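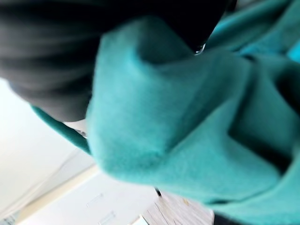
4.2 Picking clothes up off a bed

Search articles, authors, keywords Go

I'll start with the bit that surprised me. When we planned the Karkcombe sessions I was sure that grasping would be easy and folding would be the hard part, and I still think folding is hard, but my goodness, we lost a lot of time just getting hold of things! Over the whole September block we logged 880 pick-up attempts on everyday clothes, and I have watched every one of them (some of them twice, with tea).

A T-shirt on a duvet is a rotten target. Both are soft, both crease, and if the fingers close a little too low you get a pinch of bedding along with the hem. Dark clothes gave us a different headache, as the folds in black cloth all look much the same to the planner and it would often choose a crease over a proper edge.
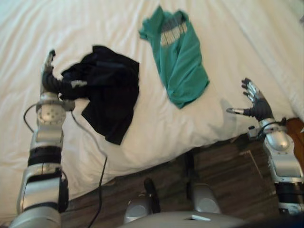
I should say that we allowed 60 seconds per garment, which is generous. I can clear a bed of washing in less than that while talking on the phone. The Tzavaras planner we started from was built for stiff parts on a shop floor, and it wants to know where a thing ends before it will commit to a grasp. Clothes don't really end anywhere until you lift them, so we let it take a rough first hold and look again with the garment in the air. 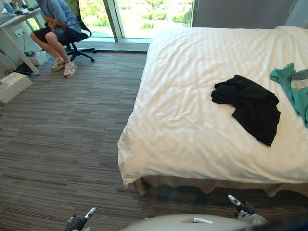
Rasa Navickas thinks I'm being too hard on the machines here, and wrote in the margin of my draft that a slow robot which clears the bed while you're out at work has still cleared the bed. Fair enough. My worry is the fallback: somebody had to step in on 22 of the long runs, so you couldn't have gone out on those days anyway. 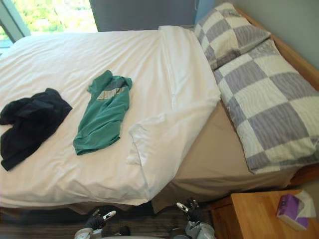 Figure 4. Black garment and teal-green shirt on the duvet, both grippers open and clear of the clothes.

So can it do the chore yet? Part of it, I'd say, and with a person within shouting distance. Putting things away in a drawer is another matter and I come to that in 4.3, along with the Gokside trials.

Shares 14 Comments 3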